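Murnberg Playhouse Announces New Season of Stage Works, Including Premiere of "The Salt Road"

Murnberg - The Murnberg Playhouse today announced the program for its coming season, which opens in September with the first full staging of "The Salt Road," a new work for actors and live musicians developed over two years with the touring company Arance. The season includes 10 productions, four of them new commissions, and will be presented across the Playhouse's main stage and its studio theater on Bevitz Street.

"The Salt Road" follows three generations of a family of carters who hauled salt from the coast to the inland market towns. The play is performed by a cast of seven, with a score for fiddle, harmonium and voices played from the stage. It will run for 41 performances, the longest run the Playhouse has given to a new work since it reopened after the renovation of its auditorium.

The commission began as a short piece shown at the Playhouse's spring festival of works in progress. Audiences at those early showings were invited to stay for a conversation with the company, and several scenes in the finished play grew out of stories told on those evenings. Arance returned to Murnberg the following winter for a six-week residency, during which the second act was rewritten and the musical score was completed.

The production will be performed in the round. The first rows of the main auditorium will be removed for the length of the run, and seating will be placed on the stage itself, bringing part of the audience within a few feet of the performers. Patrons who book stage seats should note that there is no late admission to this area once the performance has begun. Those arriving after the start will be seated in the balcony until intermission.

Following "The Salt Road," the main stage will host the Ó Dálaigh Ensemble in a double bill of one-act comedies, both new to this region. The Ensemble last appeared at the Playhouse with its touring production of "A House with Two Doors," and the coming visit will be its first here with a full company. The double bill runs for two weeks in November and will be followed by the Playhouse's annual holiday production, a new adaptation of "The Snow Queen" for family audiences.

The studio theater will present a series of smaller works throughout the season, among them a solo show about a lighthouse keeper's daughter, an evening of short plays by writers under 25, and a revival of the puppet play "Mr. Pennick's Garden," which sold out its first engagement. All studio performances begin at 7:30 p.m. and run without an intermission. 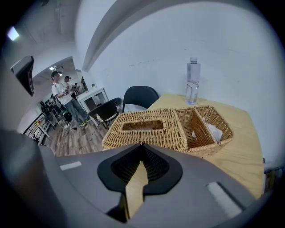 One subscriber who attended the festival showings of "The Salt Road" wrote to the Playhouse afterward that the harmonium had stayed in her head for a week, and that she hoped the company would keep the long silence before the last song. The silence remains in the finished version. Another response asked that the final scene be made longer, and the writers have since added a short exchange between the two sisters.

The Playhouse will continue its program of reduced-price tickets. For each main stage production, 79 seats at every preview performance will be offered at the lowest ticket price. These seats may be booked in person or by telephone from the first day of general sale and are limited to two per household. Students with valid identification may buy any unsold seat at the same price in the hour before curtain, subject to availability.

Accessible performances are scheduled for every main stage title. Each run will include at least one performance with sign language interpretation, one with audio description and one relaxed performance with adjusted sound and lighting levels. Touch tours of the set are offered before each audio-described performance and may be reserved free of charge through the box office. Wheelchair spaces are available in both theaters, and for "The Salt Road" these include two positions at stage level.

Alongside the performances, the Playhouse will hold a series of workshops for schools and community groups. Arance will lead sessions on ensemble singing and on building a play from spoken memory, both of which draw on the methods used in making the new work. Members of the Ó Dálaigh Ensemble will teach a one-day class in physical comedy for actors and teachers. Places are limited, and schools within the Murnberg district will be given priority until the end of August.

The Playhouse has also extended its agreement with the Bevitz Foundation, which supports the commissioning of new plays. Under the renewed agreement, the foundation will fund two residencies each season for companies with no permanent home. Applications for the first of these will open in October. Companies may apply with a finished script, a partial draft or a written outline, and the Playhouse will provide rehearsal space, technical support and a public showing at the end of each residency.

Season subscriptions are on sale now to current subscribers, who may renew their existing seats until the end of July. New subscriptions will be available from the start of August, and single tickets for all productions will go on general sale two weeks later. Subscribers to four or more main stage productions receive free exchanges and advance booking for the spring festival.

The box office in the main foyer is open from 10 a.m. to 6 p.m., and until curtain time on performance days. Program details and running times are subject to change. A printed season brochure is available in the foyer and at public libraries in the district, and large-print copies may be requested by telephone or by mail.

About the Murnberg Playhouse

The Murnberg Playhouse is a nonprofit producing theater presenting new plays, revivals and touring work throughout the year. It operates a main stage and a studio theater, and maintains a workshop where scenery and costumes for its own productions are made.

About Arance

Arance is a touring company of actors and musicians that creates original work from local history and song. "The Salt Road" is its first production made jointly with the Murnberg Playhouse, and will tour to regional theaters after its Murnberg run.

Media contact

Press Office, Murnberg Playhouse. Production photographs, interview requests and press tickets for opening night are available on request. Requests for press tickets should be received before the end of August.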